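Pesquisar no site
Digite o que procura
Buscar

Dois cestos de vime na mesa: como separar as compras sem bagunça

Quem chega da feira costuma despejar tudo em cima da mesa e depois passa a semana procurando o que ficou por baixo. Um jeito simples de resolver é trabalhar com dois cestos do mesmo modelo, um para frutas e outro para o resto. Os cestos retangulares e rasos funcionam melhor que os fundos, porque deixam ver o que está amadurecendo.

Comece com os cestos vazios. Coloque um de cada lado da mesa e deixe o que vai ser separado no meio. Na frente do primeiro, ponha um papel com o nome escrito à mão. Não precisa de etiqueta comprada - uma folha e uma caneta escura bastam. 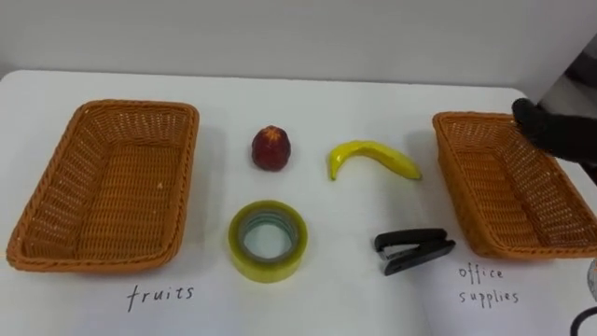 Leitura: 2 minutos

O papel com "fruits" fica diante do cesto da esquerda. Em casa usamos palavras em inglês para as crianças treinarem, mas "frutas" serve igual. Escreva com letra grande se houver alguém na família que enxerga mal de perto.

Separe uma peça de cada vez. O que estiver machucado não vai para o cesto: corte a parte ruim e use no mesmo dia. Banana fica por cima, nunca embaixo de maçã ou laranja. Cebola e batata pedem lugares separados, fora da mesa e longe da luz.

Lavar antes de guardar não é boa ideia com vime. A umidade entra na trama e o fundo escurece. Lave na hora de comer ou, se preferir lavar tudo na quinta-feira, como fazemos aqui, seque bem com pano antes de colocar no cesto.

Limpeza dos cestos

Vire o cesto e bata de leve no fundo para soltar a terra. Depois passe uma escova seca e macia, seguindo o sentido da trama. As bordas trançadas juntam pó nas voltas e pedem um pincel pequeno. Para manchas, use 1000 ml de água morna com duas gotas de detergente neutro, pano bem torcido, e deixe secar à sombra. Sol forte resseca a fibra e ela começa a quebrar.

Se a mesa for branca, um pano fino sob cada cesto evita riscos. Tire o pano para lavar junto com os de prato.

Comentários

Dona do sítio: Faço parecido, mas forro o fundo com papel pardo. Troco quando mancha.

mauro_b: O meu mofou em fevereiro. Tem salvação ou jogo fora?

Lunetti: Mofo leve sai com vinagre branco no pano e uns dias em lugar ventilado. Se o cheiro continuar, melhor não usar mais com comida.

Contato | Lunetti - Dicas para a casa | Todos os direitos reservados | Voltar ao topo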